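Small kitchen, no range: is a countertop oven enough?
Forum: Apartment Living > Kitchens

mapleroot_22
Posted 14/01/2020
We are moving into a rental over in Serham next month. The kitchen has a two-burner cooktop, a sink and no oven. The landlord will put in a wall oven if we pay half, and our half comes to 709 dollars. We'd be there two years, maybe three. There are two of us and we cook most nights. Would you pay it, or get a countertop oven and leave it at that?

tin_and_twine
I wouldn't pay for something that stays in the wall when you leave. Ask if he'll take it off the rent over time. Mine did that with a dishwasher.

oldgasket
Disagree. Two or three years is a long time to go without a real oven. I lasted one winter with a toaster oven and was sick of it by the end. You can't get a sheet pan in there, a whole chicken touches the top element, and anything with cheese browns before the middle is done.

mapleroot_22
We don't roast many chickens. Mostly vegetables, frozen fish, toast, and a pan of lasagna now and then. Does a small one hold 400 degrees?

harborlight
It depends on the oven. I've had one for four years as my only oven. Buy a cheap oven thermometer before you do anything else. Mine read low by a fair bit when the dial said 400, and once I knew that I just set it higher. Preheat longer than the booklet says. Leave space on both sides and behind, and don't store things on top of it.

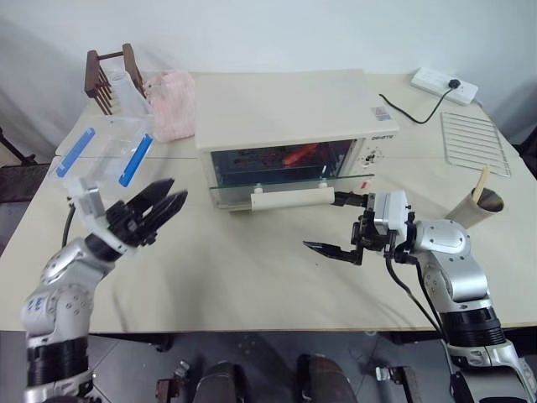
The other thing is pans. Measure the inside before you buy any, and measure with the door shut. I use a quarter sheet pan and an 8-inch square dish for nearly everything. Lasagna goes in a loaf pan. It feeds two with some left over.

oldgasket
A loaf pan lasagna is my point exactly. You end up changing every recipe to suit the oven.

harborlight
I changed the pans and kept the recipes. Half a batch in a smaller dish, start checking ten minutes early.

quietspoon
Has anyone asked about the wiring? Older apartments often have the kitchen outlets on one circuit. In my last place on Dallier Street I couldn't run the oven and the kettle together without tripping the breaker. Find out before you move in. And plug it straight into the wall – no extension cords or power strips.

tin_and_twine
Seconding that. Also look at where the counter meets the wall. If you only have one stretch of counter, the oven takes a third of it and you'll be chopping on the dinner table. I put mine on a separate table and got the counter back.

pebbledash9
For comparison, we paid 1,119 for a wall oven at Stendinska, installed, and I use it maybe twice a week. It's nice at Thanksgiving. The rest of the year I could do without it.

mapleroot_22
Thanks, all. I asked the landlord about taking it off the rent and he said no. The outlets are on two circuits, so that's all right. I'm leaning toward a small oven and a table next to the fridge. Asamoah has a mid-size one for 273.

oldgasket
Your money. I'd still take the wall oven, but if you go small, check the return policy and keep the box.

harborlight
Run it empty with a window open the first time. New ones usually smell for the first half hour.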